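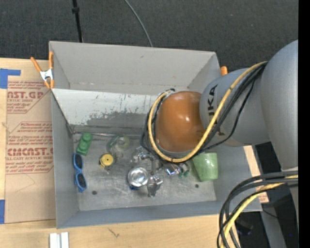

Six months in with the Trendwood desk top from Hakside and I still love this thing! I ordered the 48 inch one in February, oiled it twice, and bolted it to a pair of Grovura legs I already had. The color is what sold me. It's a light wood tone, and a big gray bin sitting on a light tabletop like that just looks right, so I went with gray for all my storage too (drawers, pen cup, the lot). It weighs over 40 pounds, so get help on the stairs.

Two small gripes. The pilot holes were a hair off for my legs, and the back edge needed a quick sanding. I looked at the Garrido top first, but it only came in dark stain and cost more. Coffee rings wipe right off this one, and it doesn't wobble when I type. Would buy again, probably in the longer size.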